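Part-Time Table Setter and Stockroom Helper – Narance Tableware Library, Flarville

Come and look after our cups, stands and tables

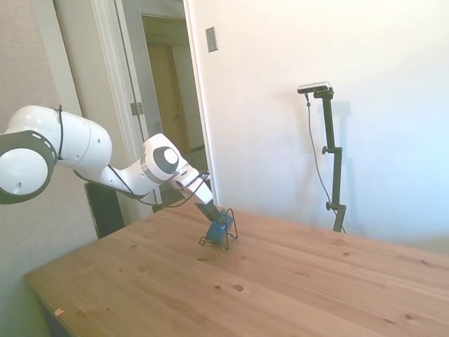 Narance lends out tableware. People in Flarville and the towns nearby borrow from us for birthdays, school suppers, wedding showers and the kind of family reunion where there are never enough cups, and when the party is over everything comes back to us to be washed, checked, put in order and sent out again. We have grown a good deal over the past year, and we would love to find one more pair of careful hands to join us in October.

The job is a mix of things, and we think that is the nicest part of it. Some mornings you will be unpacking returns and looking each piece over for chips. Other mornings you will be laying out a sample table so that a customer can see how the blue cups look against pale pine before deciding (people change their minds a lot once they see things on real wood, and we never rush them). You will set cups on wire stands and wipe down tabletops. You will also pack orders, label crates and keep the shelves in a state that the next person can make sense of.

Our biggest orders run to 500 pieces, but most are closer to a family dinner in size, and plenty go out the door in a single crate. You would work from 8:30 in the morning until 1 in the afternoon, four days a week, with a paid break and a pot of coffee that Muthu Arumugam starts as soon as he gets in. Muthu runs the stockroom and will be the person showing you the ropes. He is patient, he likes a tidy shelf, and he will happily talk to you about glazes for as long as you let him.

You don't need to have done this kind of work before. We have hired people from bakeries, libraries and one flower shop, and they all settled in fine. What we do ask is that you handle breakable things gently, that you can lift a crate of up to 30 pounds, and that you're comfortable being on your feet for most of a shift. A good eye for a straight row helps too – though we can teach that.

Pay is discussed at the first chat and goes up after your first 60 days. Everyone on staff can borrow from the shelves for free, up to 100 pieces at a time, and yes, people do use it for their own weddings.

To apply, write a short letter to Akash Dwivedi and drop it at the front counter or mail it to us at Narance, Flarville. Tell him a little about yourself, which mornings suit you, and about a table you remember sitting at. A résumé is welcome but a letter is plenty. Akash reads every one himself and will call you to set up a visit, usually within two weeks.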